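March 19, 2024
Bench notes, Gikcombe workshop, long table
Re: memory reseating, and whether the gray board tells us anything

Starting from Mohammed-Awal's claim, since it is the reason I cleared the afternoon. He says that if a thing goes into the slots on the gray board cleanly, it will go into a real machine cleanly, so we can write the refurb steps against the board and leave the towers on the shelf until the end. Philomena half agrees. I don't, or not yet.

What bothers me is how tidy the board is. It stands upright, it's all one color, and you can see every opening from the front. A tower lying on its side has cables drooping across the interior and a power supply sitting at one end of the case, and the memory slots are down in the bottom of a metal box. The Floverach write-up calls the board "representative." Representative of what? I went through it again this morning and found no mention of cables at all.

Tower used: tag 886, from the Sumon batch. Side panel off, laid flat. Odoi sheet lists it as "complete, untested," which in my experience means someone looked at it through the side vent.

Things I wanted to settle:
- does the cable bundle get in the way of the memory slots or am I imagining it
- can you tell by eye when a module is all the way down
- is any opening on the board a decent stand-in for a memory slot
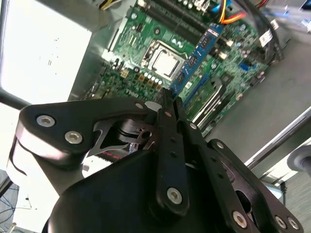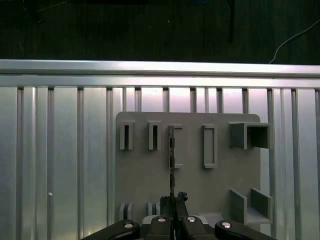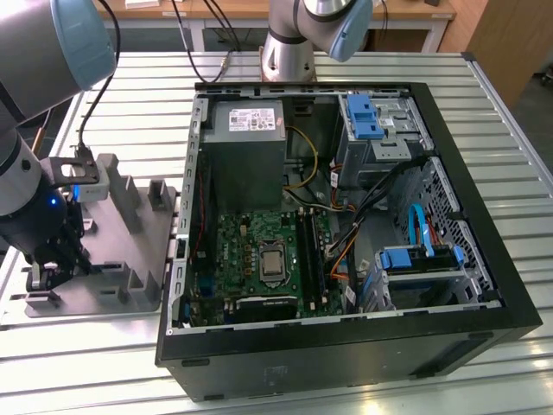
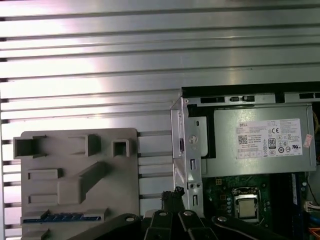 First: blue module over the motherboard. Second: the gray board. Third: the tower on its side. Fourth: the Dell label on the power supply.

Cables. I am not imagining it. The black bundle comes down from the drive cage corner across the case toward the motherboard, and the orange wire ends up close to the slots. I moved it aside, it crept back. Abena's suggestion was a strip of hook-and-loop around the bundle, tied back to the cage. Fine as far as it goes, but then the step sheet needs a line for it and the board gives you no way to practice that line. Point against the board.

The yellow wires behind the power supply I had also expected to be trouble. They weren't, today. I would not promise the same for another tower from the batch.

Seating by eye. Not convinced. The existing sheet says "press until level." Level with what? Looking straight down I can't judge depth, and the bright lid on the processor throws enough glare that my eye keeps going there. Clicks are better evidence than looks. Even so, I had one today that I would have sworn was seated, and the far end lifted when I tugged. Leaving "press until level" in the sheet is asking for returns. My replacement wording: press one end, then the other, then tug both. Ayuba thinks the tug is bad practice on older slots and may be right. He should try it himself and write down what he finds, because at the moment it is his opinion against mine.

The board's openings. The two narrow ones in the upper row are the nearest thing to a long slot, and they are upright, where ours lie flat in the case. The big open frames beside them I can't connect with anything in tower 886. The pair of parallel plates at lower right might do for practicing how to keep something straight while it slides between two walls — I'd allow that much. Philomena wants it noted that learning to line up squarely is worth having wherever you learn it. Noted.

Also: the power supply label. The sheet tells people to copy the details from it. The print is tiny and dense, and with the shine off the table slats behind it I gave up and used a flashlight. There is a square code on it. Could we just scan that? Nkrumah says the code holds everything. I'd like to see it scanned once before we build a step on it.

Where this leaves it, for me: keep the gray board for first-day practice, stop calling it representative, and write the memory steps against an open case. One tower on one afternoon is thin evidence for that too, I know. The next one should be a different model, picked by someone other than me, preferably by Mohammed-Awal so he can't say I chose an awkward one.

To do
Hook-and-loop strip, short lengths (Abena)
Tug or no tug, in writing (Ayuba)
Scan the code on the label (Nkrumah)
Strike "press until level" from page 6 — me
Tower 886 stays open on the long table until the label question is done. Please don't put the side panel back on.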